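Flasstead Makers Forum > Clubs and Competitions > School and college teams

Thread: Two-arm table tidying, our entry for the Evholm round

bethel_a
Posted November 24, 2022

Hello all! Some of you asked after the regional meet what our lot were up to next, so I'm finally writing it up. We've entered the two-arm class at Evholm with the sixth form club, and we've gone for cups on a drying rack. The rules say both arms have to do something useful and you get 6 minutes on the table, setting up included.

Our plan is a rack with a divider up the middle and one cup each side, upside down on the prongs. Right arm looks after the left side, left arm looks after the right side (yes, this confuses everyone, we look at it from the front and the arms are at the back). Eldana wrote the bit that stops them both wanting the middle at once and I'm so proud of her, she only started with us in September.
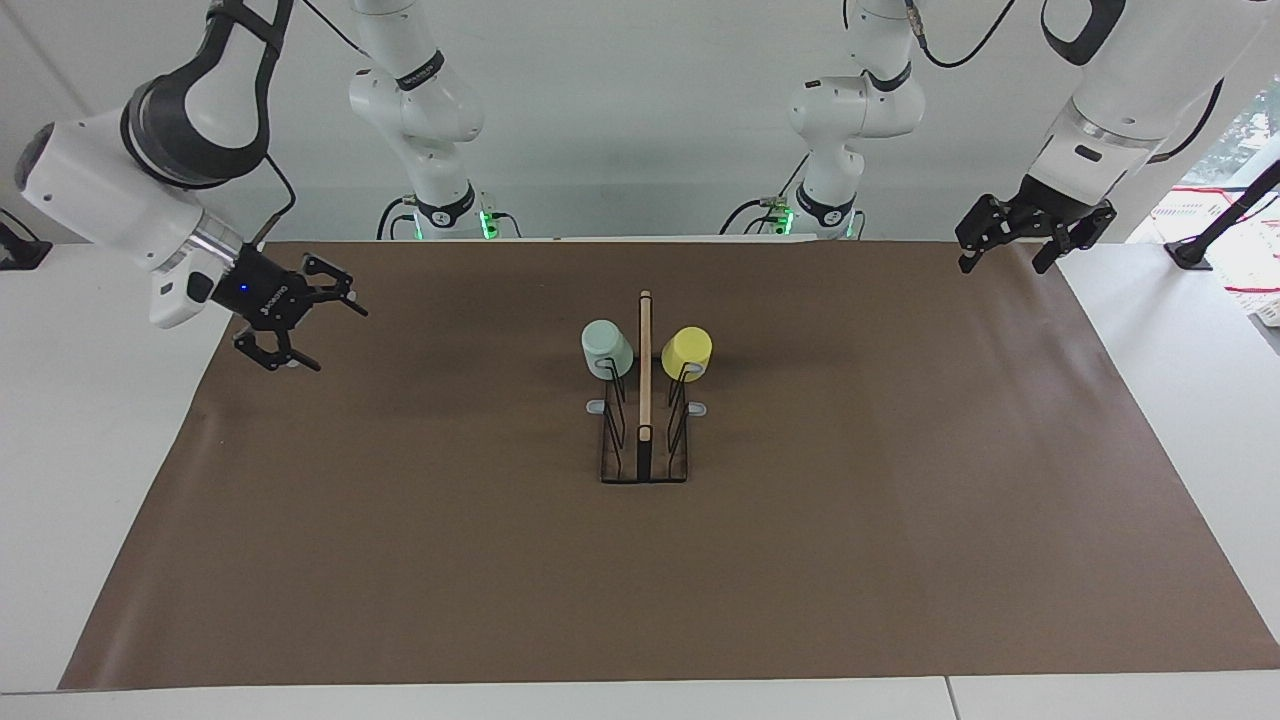
We went with brown paper over the table because the white top was giving our colour finder a terrible time. Yellow was fine on anything. Mint green on white was hopeless, it kept deciding the cup was a bit of table. With the paper down we got 67 clean lifts in our last long session before we packed up, and I haven't stopped going on about it at home.

Happy to share the code once Chaltu has tidied the comments, some of which are rude.

tekle_m
Lovely stuff! We did blocks last time and I'd never go back, cups are much more fun to watch. How are you gripping them, by the base or across the sides?

bethel_a
Across the sides, coming straight down. We tried one finger inside the rim with the cups the right way up and the students liked it because it looked clever, but it twisted every time.

sumeya_y
Love the project, but I'm going to be the awkward one about the paper. If Evholm make you run on their bare table you'll have trained your colour finder on something that won't be there. We got caught exactly like that with Prekmont's old practice mats. Perfect in the clubroom, useless on the day.

bethel_a
Rules say you may bring a surface as long as it lies flat and goes down inside your time. I checked twice!

sumeya_y
Fair enough, but flat is doing a lot of work there. Ours had a curled corner and the judge made us take it up. I'd still practise without it.

chaltu_t
Chaltu here, I do the vision side. I'm half with Sumeya. I've got about a quarter of our pictures on the bare table now and the green cup is getting better but it isn't good. I'd sooner swap the green cup for a darker one. Bethel won't let me.

bethel_a
I will not! It's a nice cup and it's a proper test.

tekle_m
Team green cup. If it only works on easy colours then you've made a yellow finder.

sumeya_y
And I'd swap it tomorrow. Points are points.

eldana.a
Hi, first post. Can I ask how other teams handle the waiting? At the moment one arm stops above its side until the other has gone past the divider and it wastes loads of time. I want them both moving but I'm scared of them touching.

tekle_m
Welcome Eldana! Look up the Simiyu notes pinned in the Code section. They split the table into zones and an arm has to book one before it goes in. Make the zones small. We began with 2 big ones and it was no faster than taking turns.

eldana.a
Thank you!! Reading it now. We log positions and I've got 1,000 lines from one run so I can probably work out how small they can go.

sumeya_y
Slow them right down the first time you try it, and keep a hand on the stop button. Good luck, I really do want to see this one run. Paper or no paper.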